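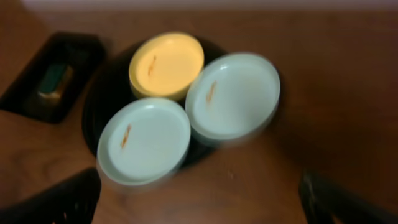 Gelb und Mint auf dem dunklen Tablett, der Tisch noch ganz ohne Gläser.

So, es ist passiert: Ich habe das gute weiße Service in den Keller getragen und decke seit Dezember nur noch bunt! Und ich freue mich jeden einzelnen Morgen darüber, wenn ich noch halb verschlafen in die Küche komme und mir die kleinen Teller entgegenleuchten.

Angefangen hat alles mit Silvana Barbosa, meiner früheren Nachbarin, die inzwischen in einem winzigen Haus am Hang wohnt und mich zum Kaffee eingeladen hatte. Bei ihr bekommt jeder eine andere Farbe (ich bekam natürlich Gelb, sie kennt mich einfach zu gut), und mitten auf dem Tisch liegt ein großes rundes Tablett, auf dem alles zusammensteht: Brot, Oliven, ein Schälchen Honig, Mandarinen. Man greift quer über den Tisch, man kleckert, man redet durcheinander. Ich saß da und dachte die ganze Zeit: Das will ich auch.

Auf der Rückfahrt im Zug habe ich dann auf meinem alten Nokia eine Einkaufsliste getippt. Drei Buchstaben pro Taste, dauert ewig, macht mir aber immer noch Spaß. Darauf stand: Teller, flach, klein, Pastell. Tablett, rund, dunkel! Und Hefe, die war aus.

Fündig geworden bin ich bei Dantas, dem kleinen Haushaltswarenladen hinter dem Markt, in dem man sich seitwärts durch die Gänge schieben muss. Die Teller gehören zu einer Serie namens Groltosia, von der ich vorher noch nie gehört hatte. Ich stand bestimmt eine halbe Stunde vor dem Regal und habe Farben nebeneinandergehalten. Ein helles Buttergelb musste mit, klar. Dann dieses blasse Mint, das je nach Licht auch als Himmelblau durchgeht, mein Mann und ich streiten uns bis heute darüber. Mit dem Tablett zusammen habe ich 80 Euro bezahlt, das ist für uns nicht wenig, aber ich habe es noch keine Sekunde bereut.

Das dunkle Tablett war übrigens der eigentliche Glücksgriff. Unser Esstisch hat diesen warmen rotbraunen Holzton, den ich sehr liebe, der aber zarte Farben gern mal verschluckt. Direkt auf dem Holz sahen die Teller zu Hause erst ein bisschen verloren aus, und ich war schon leicht enttäuscht. Dann kam das fast schwarze Rund darunter und auf einmal war alles da! Das Gelb wurde richtig sonnig, das Mint frisch, und der Tisch drumherum wirkte gleich viel wärmer. Wer auch so einen rötlichen Tisch hat: unbedingt mal ausprobieren, zur Not mit einem dunklen Untersetzer oder einer alten Tortenplatte.

Am liebsten rücke ich drei Teller so zusammen, dass sich die Ränder beinahe berühren. Auf den ersten kommt etwas Süßes, auf den zweiten etwas Salziges und der dritte bleibt für das, was der Kühlschrank hergibt. Letzten Mittwoch waren das kalte Kartoffeln mit Schnittlauch und Essig. Zum Frühstück!

Und weil mich Neusa Vieira in den Kommentaren zum letzten Beitrag nach dem Gebäck gefragt hat, das ich darauf serviere, kommt jetzt endlich das Rezept. Liebe Neusa, es ist kinderleicht, und ich mache es fast jedes Wochenende.

Orangenkekse für den bunten Tisch

178 g Mehl
120 g weiche Butter
80 g Zucker
abgeriebene Schale von einer Bio-Orange
eine Prise Salz

Butter, Zucker und Orangenschale cremig rühren, Mehl und Salz dazugeben und alles rasch verkneten. Den Teig zu einer Rolle formen, einwickeln und eine Stunde kalt stellen. Dann in fingerdicke Scheiben schneiden und bei 170 Grad backen, bis die Ränder gerade Farbe annehmen, bei mir sind das 14 Minuten. Auf dem Blech abkühlen lassen, sie sind anfangs noch sehr mürbe. (Die krumme Mehlmenge stammt aus meinem ersten Versuch, mehr war nicht in der Tüte. Mit 180 g habe ich es auch probiert, die krummen schmecken mir besser.)

Als Nächstes hätte ich gern passende Schälchen, am liebsten in einem staubigen Rosa. Bei Sulloson habe ich neulich welche gesehen, aber die waren innen glänzend und außen rau, und ich kann das Geräusch nicht leiden, wenn man sie ineinanderstapelt. Also suche ich weiter. Falls jemand einen Tipp hat, immer her damit! Und schreibt mir gern, ob ihr Team Mint oder Team Himmelblau seid, ich muss hier zu Hause dringend eine Diskussion gewinnen.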